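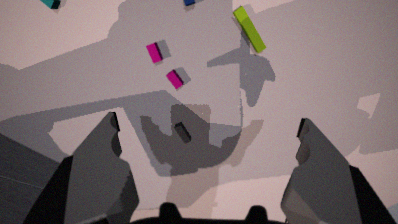

Tarulo desk lamp review

I bought the Tarulo in September to replace a clip-on lamp that had started to flicker. It came from the Urkinbridge branch of Zacharopoulos, where they had one on display, so I was able to try the switch and the arm before paying.

Setting it up took a few minutes. The base screws on from underneath with the key supplied, and the bulb is built in. The instructions are one folded sheet with drawings only. The arm was stiff for the first week and has eased since. It stays where I put it, even at full stretch.

There are four brightness levels. The lowest is too dim for reading but fine for typing in the evening. The second is the one I use most. The top setting is very bright and gives a hard shadow if the head is low, so I raise it when I am writing by hand.

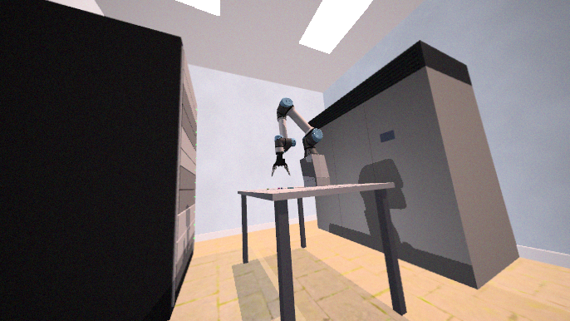 The colour of the light can be changed as well, from 2000 at the warm end up to 3000. I would have liked something cooler for sewing. My old Wotinley went further in that direction, but its neck drooped and the plug got hot.

The cable is the main fault. It is short, and it leaves the base at the side, so on my desk it has to run across the front of the printer. The switch is also on the base, and I have to move papers to get at it. The lamp remembers the last setting when it is turned off at the switch, but goes back to full brightness if it is turned off at the wall.

I would buy it again for a small desk close to a socket. Four stars out of five.

Contact us | Copyright Urkinbridge Home Reviews | Back to top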